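## 3. 조사 방법 및 결과 (초고, 12월 수정분)

### 3.1 표본과 기록 방식

대상은 임대 공동주택 300가구. 모집은 관리사무소 게시판과 우편함 안내문으로만 했다. 응답 편향 있음, 5장에서 다시 다룬다. 세면대 사용수량은 주방, 세탁, 샤워와 분리해서 봐야 하는데 기존 연구 대부분이 가구 전체 계량기 값만 쓴다. Cavalcanti의 선행 조사도 마찬가지였고, 본 연구가 지점별 유량계를 택한 것은 이 때문이다.

유량계는 Vollberg 소형 모델. 세면대 하부 급수관에 냉수, 온수 각각 설치. 온수 쪽은 초기에 누락이 많아 첫 주 자료는 전부 버렸다. 기록지는 가구원이 직접 작성하였고 항목은 손 씻기, 양치, 세안, 면도, 청소, 기타. '기타'가 너무 많이 나와서 (걸레 빨기, 화분 물주기 등) 나중에 청소를 두 항목으로 나눴다. 나누기 전 자료는 재분류하지 않음. 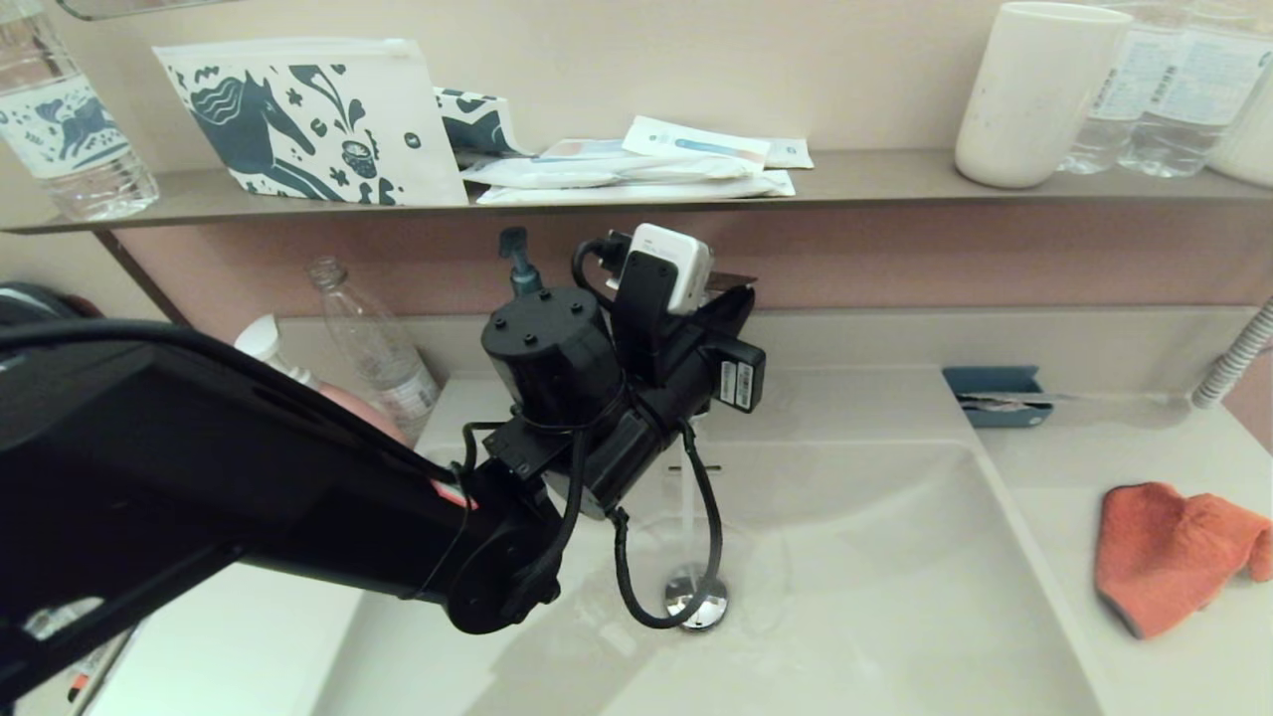
기록지와 유량계가 모두 온전한 가구는 92가구였다. 나머지는 한쪽이 빠졌거나 기간이 짧다. 탈락 가구의 특성은 표 2 참조. 1인 가구 탈락이 많은데, 집을 비우는 시간이 길어 기록지를 몰아 쓴 경우가 대부분으로 추정된다. 확인은 못 했음.

### 3.2 방류 시간과 실사용 시간

물을 틀어 둔 시간(방류 시간)과 손이나 물건이 물에 닿는 시간(실사용 시간)은 다르다. 이 차이를 공류(空流)라 부르기로 한다. 용어는 Lins가 제안한 것을 그대로 썼다. 유량계는 방류 시간만 잡기 때문에 실사용 시간은 가구원이 스스로 적은 값에 의존한다. 당연히 과대 보고 가능성. 보정 계수를 넣은 결과와 넣지 않은 결과를 같이 제시한다(표 3).

공류 비율은 양치에서 가장 높고 세안이 그다음. 손 씻기는 의외로 낮았다. 비누칠 동안 레버를 내리는 습관이 있는 가구와 없는 가구가 뚜렷이 갈려서, 평균값은 별 의미가 없어 보인다. 중앙값으로 바꿔야 할지도. 청소는 표본이 작지만 분산이 매우 크다. 세면볼을 닦을 때 물을 계속 흘리는 가구가 있고 마지막에 한 번 헹구는 가구가 있다.

수전 형식도 변수로 넣었다. 단일 레버, 2핸들, 기타. 비치물은 펌프형 용기 유무만 구분 (고체 비누와 병용하는 집은 '있음'으로 처리).

**그림 3.** 욕실 세면대의 단일 레버 수전과 펌프형 용기.

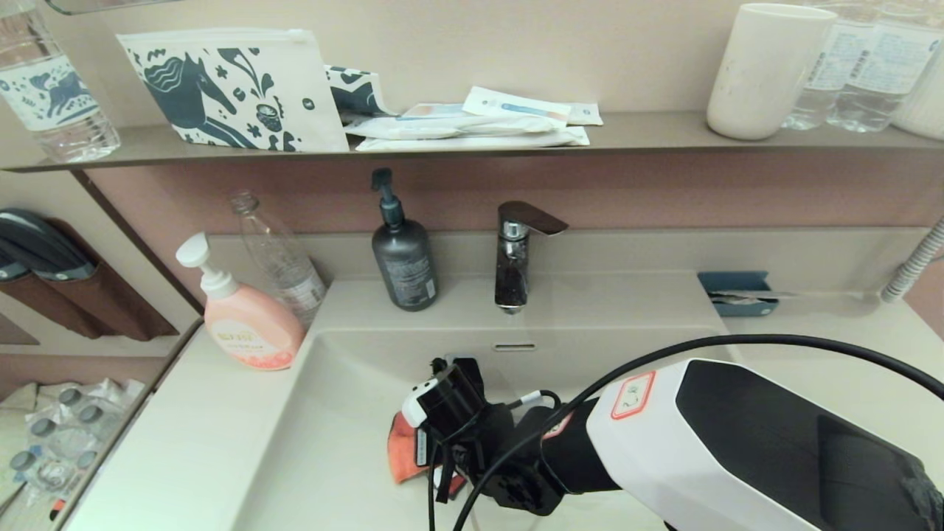

제18권, 68쪽

단일 레버 가구에서 짧은 방류가 자주 반복되는 경향이 보인다. 2핸들은 온도 맞추는 시간이 길고, 한번 틀면 잘 안 잠근다. 다만 2핸들 가구는 건축 연도가 오래된 Pimentel 단지에 몰려 있어 배관 길이 영향과 분리가 안된다. Movar 단지만 따로 돌린 회귀에서는 방향은 같고 유의하지 않음.

펌프형 용기 변수는 효과 없음. 처음 가설은 거품이 빨리 나면 공류가 줄어든다는 것이었으나 자료가 받쳐 주질 않는다. 가설 2는 기각한다. 용기 위치(수전 왼쪽, 오른쪽)까지 기록한 가구가 몇 있지만 분석에 쓰기엔 부족하다.

### 3.3 절수 부품 설치 이후

절수 포말기는 Itemby 제품으로 통일, 가구당 하나. 설치 후 순간 유량은 모든 가구에서 줄었다. 총 사용수량은 그만큼 줄지 안았다. 헹굼 시간이 늘어난 탓으로 보이며, 면담에서도 "물이 약해서 오래 튼다"는 말이 반복해서 나왔다. 특히 세안. 유량 기준만으로 절수 효과를 계산하는 현행 방식은 따라서 과대 추정 소지가 있다. 계절 효과는 본 설계로는 분리 불가. 겨울철 온수 대기 시간 문제는 4장에서 별도로 논의한다.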